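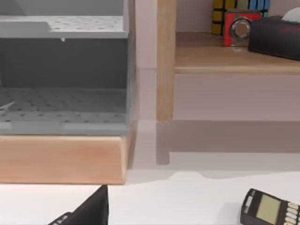 Student Work > Design and Technology > Final Reports

Filed under: Everyday Things, Year Two Projects

4 April 2024
By Győző Bíró

Drying Up: How People in My Building Deal With Their Dishes

I picked dish drying for my project because of an argument. My roommate Lesia puts everything in the rack and leaves it there until she needs it again, so the rack is basically a second cupboard. I grew up in a house where you dried each plate with a towel and put it away before anyone was allowed to leave the kitchen. We went back and forth about it for most of December and then I had to hand in a topic, so there you go.

My question was pretty simple. How do people in small apartments get their dishes dry, and what do they wish was different about it? I didn't want to test products or decide which rack is best. I wanted to hear about habits, and maybe end up with a sketch of something that would suit a kitchen like ours (our counter is tiny, and the kettle already takes up the good corner).

What I did

I wrote a one-page survey and put copies under doors in the Pravberg, the apartment building where I live. There are 114 apartments, and I gave people two weeks to drop the page in a box by the mailboxes. Then I asked a few of the people who answered if I could come and talk to them in their kitchens. I ended up doing nine visits, most of them during dinner cleanup, and I got fed at a lot of them. Thank you to everyone who did that!

I also kept a diary at home. Each evening I wrote down what got washed, who washed it, and whether the rack was clear by the next morning. Lesia agreed to this as long as I stopped commenting out loud.

What people told me

The first thing I noticed is that people have really strong feelings about towels. Some think a towel just moves the germs around, and some think a plate with water spots on it is dirty. One woman on the third floor irons hers. A man down the hall from her doesn't own one at all and uses paper towels, which he felt bad about and brought up several times.

The second thing is that almost everyone complained about where the water goes. With a rack that has a tray, the tray fills up and gets slimy. With a rack that drains into the sink, it has to sit right next to the sink, and then there's no room to chop anything. A couple of people had given up on racks and used a folded bath towel on the counter. I tried that for a week and liked it more than I thought I would, except that glasses set upside down on it stay foggy inside for ages.

I heard a lot about cups too. Cups with a deep hollow on the bottom hold a little puddle when you turn them over, and then you pick one up and it runs down your sleeve. People who had dishwashers in earlier apartments complained about the same thing, so I don't think it's a rack problem. It's a cup problem.

My neighbor Sivakumar had the nicest setup I saw. He has a cabinet over the sink with no bottom, just slats, and the plates stand up in it and drip straight down into the basin. He never moves them. That is their home. I told Lesia about this and she was unbearable for days.

The diary

My diary didn't go quite the way I wanted. I thought it would show that dishes left in the rack pile up and make people wash less often. On some evenings that did happen – I wrote "no room, left pans in sink" more than once. But the mornings when the rack was clear were mostly mornings after we had ordered pizza, so I can't say much from it. If I did this again I would ask more than one household to keep a diary, and I would write down what we ate from the start.

My sketch

My drawing is of a narrow rack that hangs on the wall over the sink, borrowed shamelessly from Sivakumar's cabinet. The bottom comes off so you can scrub it, because slime was the number one complaint. Plates go on one side and there are tilted pegs for cups on the other, so the puddle runs off the bottom of the cup. I made a cardboard version and taped it up. It held eight plates (plastic ones, I'm not crazy) until the tape let go.

My teacher asked if it would work for renters who can't drill holes. I don't have a good answer. Tension poles might do it, the kind people use for shower shelves, and Rorley Hardware down the street let me borrow one to try. It slid a bit on our tile, so I'd want rubber feet on it.

What I would change

I'd start the visits earlier and skip the survey question about brands, which people mostly left blank. I would also talk to some kids, since in a lot of these kitchens they're the ones drying. Lesia has read this report and asked me to add that she washes up more than I do, and according to the diary she does.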